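Drandovdale Community Garage
Progress report no. 2 to the Clirham Small Grants Fund
29 Feb 2020

Hi Beatriz,

Sorry it's a long one, but January got away from me and there's a fair bit to catch you up on.

The cooling system course is up and running! You'll remember the grant was for teaching people to look after the plumbing on their own cars – radiators, hoses, thermostats, water pumps – and we've now had two full Saturday groups through. Six people in each, which is as many as can stand around one engine bay without elbowing each other. Rui Coelho takes the morning on theory and I do the hands-on part after lunch.

The first group worked on the old Dekport wagon, and it was a bit of a shambles. The bottom radiator hose had welded itself to the outlet and I ended up slitting it with a blade, then found the replacement kit had the wrong bend in it. So everybody learned how to return a parcel. The second group got the right hose, plus new worm-drive clamps all round, and we pressure tested it at the end and it held. I was pretty chuffed.

Money next. We've spent nearly $3,000 so far. Most of that went on the pressure tester, the vacuum filler (worth every cent, no more burping air out of the heater core for half the arvo) and a decent set of long-reach clamp pliers. Coolant cost more than I'd budgeted. I put down the cheap green stuff and then realised three of the cars people were bringing in need the organic acid type, and you can't go mixing them. I've moved $100 across from printing to cover it, and the handouts are now black and white. Let me know if you need that on a form.

What hasn't happened yet: the evening session on turbo plumbing. Simões had promised us a cutaway intercooler and some silicone boost hoses to pass around, and they're still on their way. I'd like to hold that one over until the bits turn up, as it's hard to explain a split hose without a split hose. Waraporn Thongsuk has offered her diesel hatch for it, and it does have a nasty whistle under load that I'd love to chase down.

Waste coolant is sorted too. It goes into the sealed drum by the roller door and the council depot takes it when it's full. Same for the old oil, different drum, and they've both got big labels now after a near miss with a funnel.

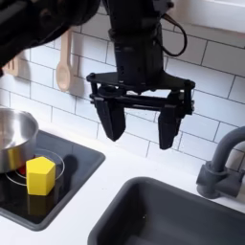

Bernardo Caldeira said the pressure test was the part he got the most out of, though he'd have liked longer on finding slow leaks and a go at swapping a thermostat himself instead of watching me do it. Fair call. I've cut the slides down and the next group will each do a thermostat housing, gasket and all, on the spare engine.

One thing I need from you – can the turbo session be pushed past the end of the grant period if the Simões parts are late? Mounir Benkirane thought it would be fine, but I'd rather have it from you in writing before I tell people a new date. Receipts are in the second envelope. The one for the hose clamps got coolant on it, so I've stapled the bank statement behind.

Cheers, and come by any Saturday you like. Wear old shoes.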